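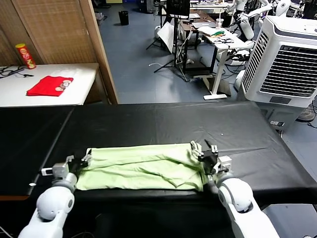

Clock stoppages and shirt colors in the Prellex Cup, February round

Home | Fixtures | Rules | Forum | Log in

Posted by: league_office_vm
Members are invited to comment on the match between Brostbridge and Feyisa, which ended 80-78 after a disputed stoppage in the fourth quarter. The game clock was halted with 22 seconds remaining so that the table could confirm the team foul count. Feyisa has asked whether possession was correctly awarded when play resumed. The result stands. Comments will be read before the rules are reissued for next season.
Vusumuzi Masilela, Competitions Office

Posted by: baseline_reader
Thank you for opening the matter to members. In my view the officials followed the rules as printed. Brostbridge had the ball when the clock was stopped and should have had it afterward. Feyisa had led by 20 in the second quarter and had ample opportunity to settle the game before the final minute.

Posted by: feyisa_secretary
With respect, the size of an earlier lead has no bearing on procedure. Our coach understood that the whistle had been blown for a held ball, in which case the arrow favored us. The table official gave a different account to each bench. We are not asking for a replay. We ask that the wording of Rule 4 be made plain.

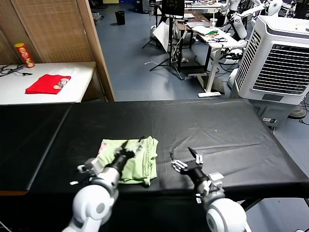
Posted by: k_bhat
Rule 4 is clear enough on possession, and I would prefer that the office spend its time on shirt colors. Faris and Feyisa both registered a pale shade as their first choice, and from the far side of the court the two teams were hard to tell apart. A light green like that of the folded garment on the black table would pass for white in a poorly lit gym. The small pink and red print is pleasant, but a marking of that size does not help an official identify a team. I propose that the visiting side be required to wear a dark color in every fixture.
Keerthana Bhat, Match Officials' Section

Posted by: baseline_reader
I cannot support that proposal. Several clubs own a single set of shirts, and a second set is a serious expense for them. A set of dark bibs kept at each venue would answer the purpose.

Posted by: k_bhat
Bibs cover the player numbers - the scorer then has no reliable means of recording fouls. It was a question of fouls that stopped the clock in the first place.
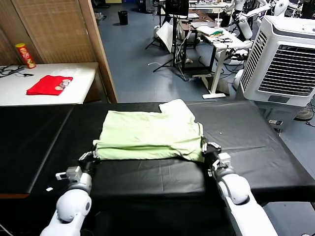
Light green, folded, on the padded table.

Posted by: feyisa_secretary
Our club would accept a dark second shirt if one full season's notice were given. We would still like a reply on Rule 4.

Posted by: league_office_vm
Both points are noted. The wording on stoppages will be reviewed together with the table officials' instructions. Clubs wishing to comment on colors should write to the office by the end of February.

We use cookies to keep you logged in. Accept | Settings

Contact the Competitions Office | Copyright Prellex Cup | Back to top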